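Bowls and basins: a gallery from the Paewai kitchen

Posted in: Kitchen, Galleries

Contents: 1 picture, 574 views, comments open

We get more questions about bowls than about anything else on the site. People want to know what sizes to buy, whether steel is better than china, and where on earth to put them all. This gallery is a short look at the set used in the Paewai kitchen, with notes on what each sort is good for. Most of them were bought one at a time over the years, so nothing was planned as a set.

The table gets its checked cloth before any of the bowls come out. A cloth stops steel from scraping the table top and keeps the noise down, and it can go straight in the wash afterwards. Ebony Wihongi bought the fabric as a remnant and hemmed it herself.

Three sorts are in regular use: small white bowls, wide white bowls and plain stainless steel. Steel comes in everything from a mixing size up to a basin big enough for a family's worth of greens.
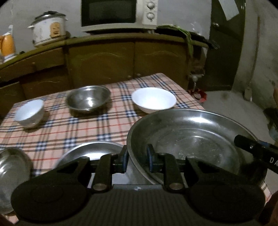 Steel and white bowls on the checked cloth, with the largest basin on the right.

Lorraine Donnelly wrote in to ask whether it is worth having a very large basin at all in a small kitchen, as hers spends most of the year on top of a wardrobe. She uses it for washing leeks and for the Christmas pudding, and otherwise it gathers dust. She would keep one middling steel bowl and one deep white one, and give the rest away.

It's a fair point. A big basin earns its place if you buy vegetables by the box or make dough for a crowd. If you do neither, a clean washing-up bowl kept only for food will do the same work. Ours comes out most Wednesdays, when the vegetable box arrives.

Notes on the different sorts

Small white bowl. Good for beaten egg, a dipping sauce or one helping of rice. Deep sides mean less slopping when you carry it.

Wide white bowl. For salad and for anything that goes to the table. Pale china also makes it easy to spot grit when you are picking over lentils.

Medium steel bowl. The one to buy first. It does for cake mix, marinades and whisking cream, and it chills quickly in the fridge. A rolled rim is kinder on the fingers than a cut edge.

Shallow steel basin. Useful for flouring fish or tossing chopped vegetables in oil. Not much good for whisking, as most of it ends up down your front.

Large steel basin. Washing greens, salting cabbage, kneading. Go for a flat bottom if you can - it stays put when you lean on it.

Care

Steel picks up scuffs from spoons and there is no getting rid of them. They do no harm. For the chalky spots left by hard water, wipe round with a little white vinegar, rinse, and dry with a cloth straight away. Don't leave salty water standing in a steel bowl overnight.

China chips at the rim, nearly always from stacking. Put a folded tea towel or a sheet of kitchen paper between bowls that live inside each other.

Stacking

Largest at the bottom, steel inside steel, and china in its own pile. Fletcher Stubbs keeps his basins upright on their sides next to the cooker, like plates in a rack, which takes up less shelf but does mean they roll out when the door is opened. If two steel bowls jam together, run hot water over the outer one and put something cold in the inner one, then twist.

Sizes

We've been asked for measurements. The small bowls vary, but a good one for daily use is 143 mm across the top. Anything much wider starts to be awkward on a crowded worktop. Measure your sink before you buy a large basin. Corey Ruddock didn't, and has to fill his in the bath.

More in this section: Tea towels and table cloths / Colanders and sieves / Fitting out a narrow pantry

Comments on this gallery are open until the end of March.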